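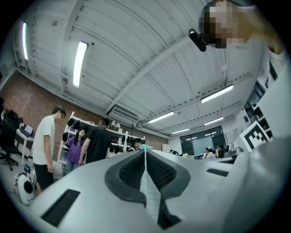 October - white strips, cold tea

Got in just after eight and the lights were already on, so I knew Tobias had beaten me to it again. I do like the unit first thing. It's only a big tin box when you get down to it, white metal ceiling with the ridges in it, white beams, those long tube lights, but when there's daylight coming in at the windows as well it all goes very bright and clean and you feel you might get something done. By four in the afternoon I've usually gone off it.

So, today was strips. White strips, more white strips, and then the strips I thought we'd finished on my last shift and hadn't. They're the ties for the Wultis aprons, and every apron wants a pair for the waist plus a bit for the neck loop, and I swear they breed overnight in the crate. The cloth is nice to work with, I'll give it that. Much nicer than the stuff we had for the Clondon job, which frayed if you looked at it. I still find bits of that in my coat pockets.

The way I've got it going now is: pull one out of the crate, give it a good shake so it hangs down straight, look at it properly all the way along, then lay it on the table and smooth it with the side of my hand. Fold the raw edges in, press, fold again, press again. Then on to the pile for Jahangir, who does the stitching. If you hold it up by one end first you can see the twist in it straight away. If you go directly to the table you don't notice until it's been ironed in, and then you've got a tie with a permanent kink and a cross Jahangir. I learned that last week, several times over.

The Ustar iron is sulking. It did the spitting thing again, great big brown drips out of the front, and of course it waited until I had a clean white strip right underneath. I took it over to the sink and ran it on full steam over an old tea towel until it came clear, and after that it behaved, more or less. But I've written DESCALE IT on a bit of masking tape and stuck it on the handle so that somebody (me, it'll be me) gets round to it before tomorrow's lot. I soaked the marked strips in cold water with a bit of soap and most of it came out. Two didn't, so they've gone in the rag bag.

Tobias spent the whole morning arguing with the air conditioning. He's always too hot and I'm always freezing, and the thing hangs up there on the ceiling where neither of us can get at it, so it all comes down to who has the remote. He had it. I had my cardigan. Then about eleven he went out to take a delivery and I turned it down a notch, and he came back and didn't notice, or was too polite to mention it. I'm counting that as a win! Worth saying that a draught is no joke when you've got a pile of light cotton strips on a table. One lot slid off the edge and on to the floor, and I had to go through the lot shaking the fluff off them and then start the pile again.

Lunch was the end of the soup from last night, which was better than it was last night. Ate it by the windows with my back to the strips. Jahangir had brought in some of his aunt's samosas and he let me have one, and then a second when I'd said how good the first was (I wasn't being crafty, it really was very good, but I'll remember it works). We got talking about whether the ties ought to be longer. He thinks they should go right round and tie at the front, the way people in kitchens always do them. I think so too, you want somewhere to tuck your cloth. But Wultis sent the pattern and the pattern says what it says, and they've cut for 235 aprons already, so that's that. He's going to ask them about it for the next batch. I said put it in writing or they'll forget, and he said he'd put it in writing, so we'll see.

Mr Begović popped in about the rent and the gutter. He owns the whole row of units and he can't walk past a table without picking something up off it, so I stood there and watched him run one of my lovely flat ties through his fingers the entire time he was telling us about the gutter. It's the corner one at the back, it's come away from the wall, and he's got a man coming. I asked when the man was coming and he said soon. Then he put the tie down in completely the wrong pile. I've no idea which one it was now.

Afternoon was slower. My thumb gets sore from the folding, just at the side where it presses, and I tried a plaster on it but it kept catching on the cloth, so that came off again. What did help was doing them in little batches, a handful folded and then a handful pressed, and getting up in between to take them across to Jahangir. It's not quicker at all, I don't think, but it stops me going glassy. I had the radio on low too, until somebody's phone-in about parking got going and I couldn't bear it.

I did have one small panic just after three when I couldn't find the card with the widths on it. Looked in the crate, under the table, in the rag bag, in my own bag, got Tobias to stand up so I could look on his chair. It was in my cardigan pocket with a bit of Clondon fluff stuck to it. I've pinned it to the wall now, up by the plugs where it can't wander off.

We stopped at half five. The crate's still not empty but I can see the bottom of it in one corner, which cheered me up no end. Jahangir's bobbin ran out right at the end of a seam and he decided to take it as a sign. I wiped the table down, emptied the iron, put a clean sheet over the finished pile and turned the lights off from the far end coming forwards, as I always do, so I'm not walking to the door in the dark.

Hands smell of hot cotton even now, and I've had a bath. Need to get: descaler, white thread (the good one, not the one from the market), plasters that don't catch, milk. And ring Mum about Sunday lunch - no, she's at Carol's, ring her the week after.

Bed. I left half a mug of tea on the windowsill at work, I've just remembered.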